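Notebooks > Writing Workshop > Spring drafts

13 Feb 1999

Spent the morning with the personal essays and a pot of coffee, and I feel a good deal better about this group than I did last week. Yi-an Cho's draft about her summer at Heritport came in at 474 words, and I wouldn't touch the middle (the part with her uncle and the ferry schedule is lovely!). The opening is still clearing its throat, though. I asked her to try starting at the second paragraph and see if she misses anything. 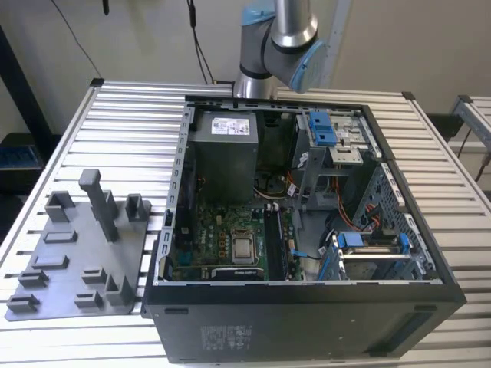

Open case on the bench, cables across the middle.

Verna Nguyen-Tran and I read the Boateng drafts aloud to each other, which always takes longer than we plan and is always worth it. We both stumbled on the same two sentences, so those went back with a pencil mark and no comment. I'd like to see what the writer does with them before I start meddling. Verna thinks the Memley prompt is too broad, and I'm coming around to her view; I'll try a narrower wording before the April round.

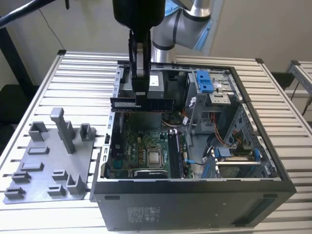 Should a writer bring an outline to the first meeting?

Only if one already exists. A page of loose notes or a rough first paragraph gives us plenty to talk about.

Still to do: return the Trornis folder, find my good red pencil, reread Yi-an's ending.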